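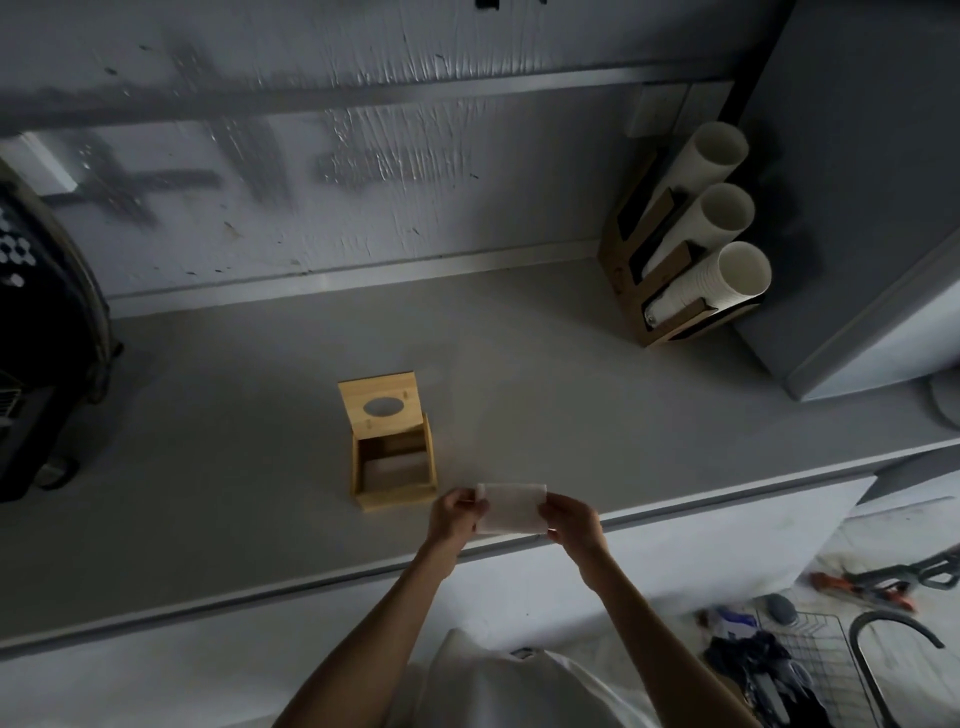 Kohei Amano objected to the word "slip" in the draft incident report. The gripper held. It kept closing after the stop command was sent, and he wanted the minutes to say so before anything else was taken up. Agreed; the report will read "continued closure after stop."

**Fovdale, counter refill project: fault review**
May 4, 2023, Erdős room
Present: Nevzat Çetinkaya (chair), Kohei Amano, Rima Yammine, Ebenezer Odoi
Apologies: Berkay Kırmızıgül (comments sent in writing)

## 1. The fault

Odoi read the log. The Zudside unit was running the napkin refill task on the test bench with a spare box. It had both grippers on the side walls, lid open, and was at the squaring step. The operator pressed the soft stop. The right gripper released. The left gripper went on closing and reached up to 100 newtons before the drive tripped on current. The side wall of the spare box split along the grain. No injury. The operator's hand was outside the guard line.

The force limit for this step is 30 newtons. The limit is set in the task file and is dropped when the task file is unloaded. A soft stop unloads the task file. The right gripper had already met its position target, so it had no motion left to finish.

Yammine asked whether the hard stop would have behaved the same way. Odoi: no, it cuts drive power and does not pass through the task layer. Not yet tested on this unit with a part in the grippers.

## 2. Comparison with the hand method

The group went through the refill as it is done by hand at the coffee counter. The box is held with one hand on each side and the lid stands open behind it. Napkins are handled on the counter next to the box. Amano noted that the robot sequence squares the stack by pressing the walls of the box, and asked why the walls take any load at all. Çetinkaya replied that the step was copied from the carton task at Wamoddale, where the walls are stiffer.

Kırmızıgül's written comment: the squaring step should be done on the napkins before they go in. The box needs only enough grip to keep it from sliding.

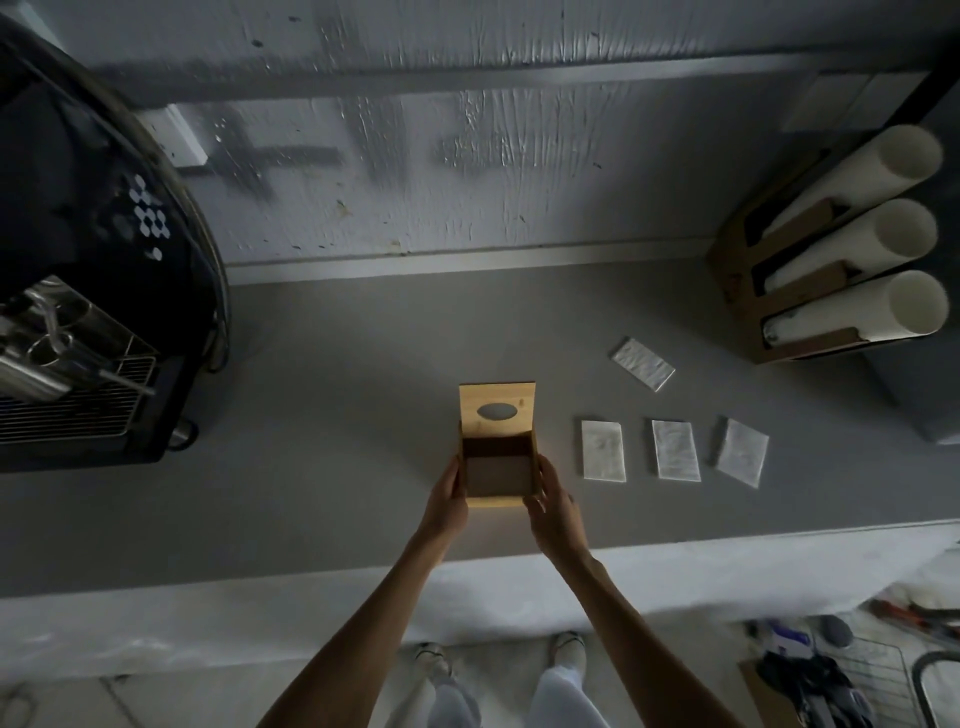

## 3. Interim measures

- Soft stop disabled on the Zudside unit. Hard stop only, label to be placed on the pendant.
- Force limit moved from the task file to the drive settings. Odoi to confirm with a gauge on both grippers.
- Squaring step removed from the sequence. A stack that fails to seat is left for the operator.
- No runs with a person inside the guard line, including for lid adjustment.

Yammine asked for the last measure to stay in force after the software fix. Çetinkaya preferred to decide after the retest. Left open.

## 4. Retest

Three runs of the stop test per gripper, with a gauge block in place of the box. If the force rises at all after the stop command, the unit stays locked out. Two box runs follow if the block runs pass. Amano wants the stop sent during closure, at a random point. Accepted.

For the box runs, the end state is lid back, stack flat inside, no contact with the hinge. 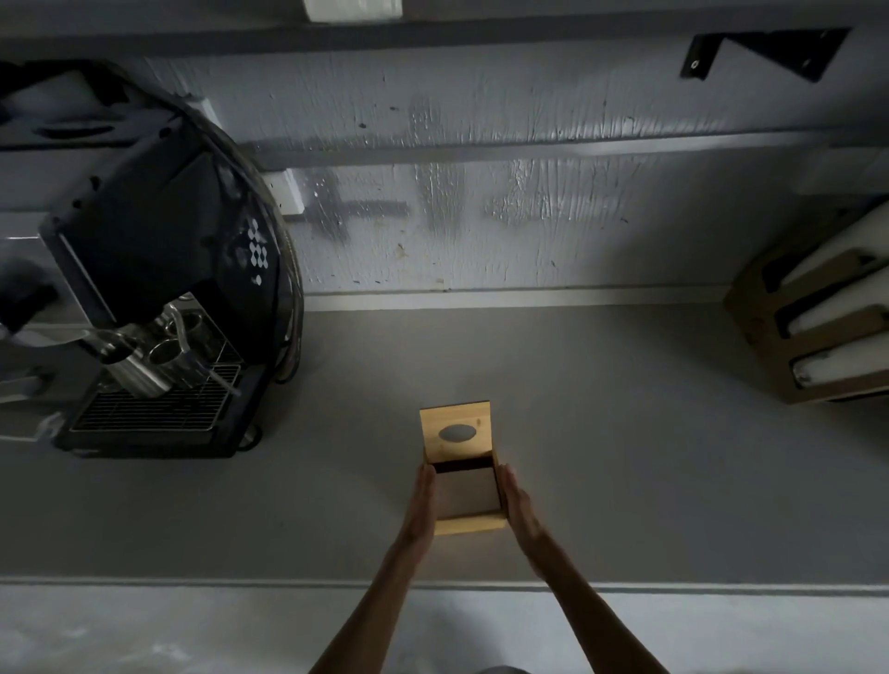

*Fig. 3. Box held open at the sides, paper stack inside.*

## 5. Actions

| Action | Owner |
|---|---|
| Correct incident report wording | Amano |
| Gauge check and drive limit | Odoi |
| Pendant label, lockout tag | Yammine |
| Check Wamoddale task files for the same unload behavior | Kırmızıgül |

Next review in June, after the retest. Date to be set by Çetinkaya.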